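Saarela House: Frequently Asked Questions for Visitors

When is the house open?
Saarela House is open to the public from Wednesday to Sunday throughout the season. The last admission is one hour before closing. The grounds remain open until dusk, and the lower gate on the Lusley side is locked at that time.

Do I need to book in advance?
Booking is not required for individual visitors. Parties of more than seven people are asked to contact the office at least two weeks before their visit. Evening tours must be booked and paid for in full.

Is the house really haunted?
The Saarela Trust takes no position on this question. Reports of footsteps on the back staircase and of a woman in gray on the upper landing have been recorded in the house books for about 75 years. The earliest entry was made by a housekeeper and refers to a door that would not stay closed. Later entries vary a good deal in length and in credibility, and all of them have been kept.

Who is the woman in gray said to be?
Local tradition in Salstead identifies her as Orvokki Niskanen, who managed the household after the east wing was added. No document in the archive connects her with the reports. A second tradition, better known in Mandport, holds that she was a guest who became ill during a winter visit. The guidebook prints both accounts.

May I read the house books?
The original volumes are too fragile for general handling. A typed transcript of 163 pages is available in the library, where it may be read at the long table during opening hours. Photocopies of individual pages can be requested at the desk for a small fee.

Are overnight investigations permitted?
Private groups may apply to spend one night in the house between the end of the season and the following spring. Applications are considered by the house manager, Reijo Lahtinen, and must include proof of insurance. Candles, incense and smoke machines are prohibited in all rooms. No overnight events are held in August.

Are the evening tours suitable for children?
The tours include accounts of illness and death, and the lighting on the back staircase is low. Children under 12 are not admitted to evening tours. A shorter daytime tour covers the history of the family and is suitable for all ages.

Is the house accessible to wheelchair users?
The ground floor, the library and the walled garden have step-free access. The upper landing and the east wing can be reached only by stairs.

How do I report something I saw or heard during my visit?
Report forms are available at the desk and should be completed before leaving. Please state the room, the time and the names of any others present. Selected reports are published on this page with the permission of the visitor.

Visitor reports and comments 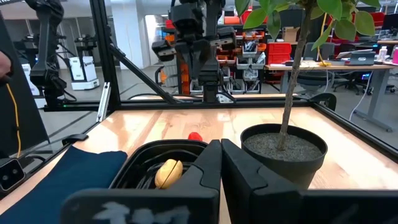

Tyyne Halonen, 10 July 2022: We took the evening tour and I heard the footsteps quite clearly, but they came from above the library and not from the back staircase. My sister heard nothing at all. Could you tell me if anyone else has reported them in that part of the house? I filled in a form at the desk and you are welcome to publish it.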